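Print this page
E-mail this page

Speaker notes – "Two hands, one clock: timing and perception in our bimanual stack"
Speaker: Jeanine Schouten
Slot: 20 minutes plus questions

Slide 1. Opening

Say who I am and what I do on Prisuden. I own the replay and alignment code. Veerle Groen owns the policy side, and questions about training go to her.

One sentence on scope: this talk is about the software between the hand-held grippers and the planner. No hardware today.

Slide 2. What goes in

Each session gives us a wrist view per gripper, a head view, and the jaw width of both grippers. Streams arrive on separate clocks. Hendow, our logger, stamps them on receipt, and receipt time is wrong by a different amount for each stream. Pause here, people always want to write that down.

The figure to quote: 363 episodes in the tabletop set, 31 of them rejected by the first version of the aligner. We later got 13 of those back.

Slide 3. The other hand in view

Wrist cameras see more than their own fingers. Here the second gripper has the open jar at upper left, blurred, while the near jaws are open with only a small pink object peeking up between them at the bottom edge. The blur matters to the tracker. Clear glass over wood grain gives it very few good features, so we weight the white rim and lid more heavily than the body.

Mention that one near finger pad has a torn strip on its inner face. Our fingertip mask was drawn from the CAD outline and doesn't cover a strip like that, so the mask is now fitted per session.

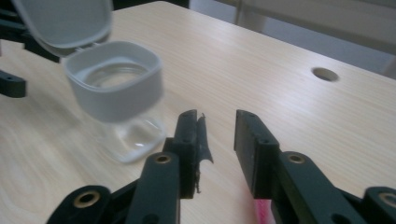

Slide 4. Fixing the clocks

Three passes. Keep it short.

Pass one matches jaw width against the finger gap measured in the wrist view. This gives the offset between encoder and camera.

Pass two matches wrist motion to head motion. It needs real movement, so a slow episode can fail here.

Pass three is a sanity check. If the two wrist streams disagree on when an object was handed over, the episode goes to a person. Marijke Prins wrote the review tool and it is good. Show the keyboard shortcuts only if there is time.

Slide 5. Head view

Use this one to explain why we keep a head stream at all. Both grippers and both objects are in it together, so the planner gets left and right in one coordinate system. The lid is open to the left of the holder and the bag is to the right of it. The wrist views alone left us guessing about that kind of layout.

Point out the bag. Crumpled packaging has no stable shape, and the pose estimator used to return a confident answer anyway. We replaced the pose with a region plus a grasp direction – less information, fewer bad plans.
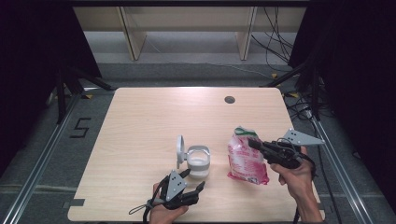 Head view: both grippers, open white holder and snack bag on the table.

Slide 6. Planner changes

Ladgate is the planner. It used to take one target per arm and solve them in turn, left first. The right arm then waited or took a long way around. It now solves both over a shared window of 508 milliseconds and re-plans at the end of each window.

Expect a question on why that window length. Lies Van den Broek swept it on the replay set, and shorter windows made the arms hesitate near each other. Longer ones reacted too late when an object slipped.

Slide 7. Contact state from vision

The jaws pinch thin things often, and jaw width is no help. A closed jaw and a jaw closed on plastic film read nearly the same. Thampi, our contact classifier, looks at the patch between the jaw pieces and gives held, not held or unsure. Unsure is a real output and the planner has to handle it.

Use the strip as the hard case. It is semi-translucent, bent over at the top, and a white object sits partly against it. The color on the print helps more than the outline does. We had turned color jitter up too high in training and were throwing that away.

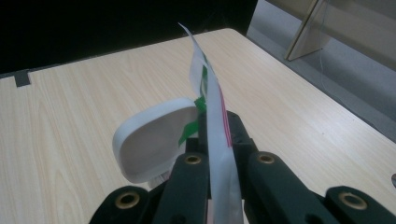 Wrist view: thin printed strip held upright between the jaws.

Slide 8. Still open

Offset drift inside a long episode. We assume one offset per stream, and Hilde De Smet has plots that say otherwise.

Merging "unsure" from both wrists. At the moment we take the worse of the two.

Replay tool on laptops without a GPU. It runs, slowly.

Slide 9. Questions

Leave the three-pass diagram up. Repeat each question into the microphone.

Print this page
E-mail this page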